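Towels never dry in bathroom, smell after a day

Posted in Home & Household

clurkik68
Renting a unit, bathroom has no window, just a ceiling fan that sounds like a ute. Towels still damp next morning and by the second day they pong. Washed them on 40 with Pruvia liquid, same thing. Dont want to buy a dryer. What am I doing wrong?
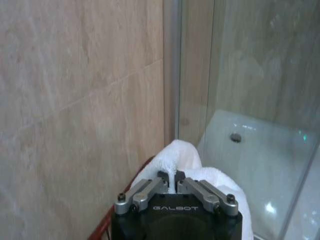

Landlord says fan is fine and wont replace it. One rail in there and I'm not allowed to drill, so stuff ends up wherever it fits. White towel in there is the newest one and it's already on the nose. Tiles are big ones so not much grout at least, no mould that I can find. Happy to spend a bit but not heaps.

Perance_mum
Too much liquid. Halve it. And skip the fabric softener, it coats the cotton and they stop soaking up water properly. Do one hot wash at 65 with nothing but washing soda, then go back to normal. Fixed ours, and we had a whole cupboard of stinkers.

nouri1115
What she said about softener. But also your air has nowhere to go. Fan can only suck out what gets in, so if the door's shut tight you're just stirring steam round.

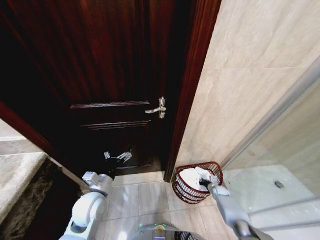 Leave it ajar after your shower and run the fan a good while longer, I do 40 mins. Squeegee the walls first, less water hanging about. Hold a bit of loo paper up to the fan, if it doesnt stick the thing's clogged with dust, turn the power off and vacuum the cover.

Towels go on a clothes horse in the bedroom, opened right out, not folded over double. Cheap one from the hardware shop will do. Thiner towels dry quicker too, the fluffy hotel ones are hopeless in winter.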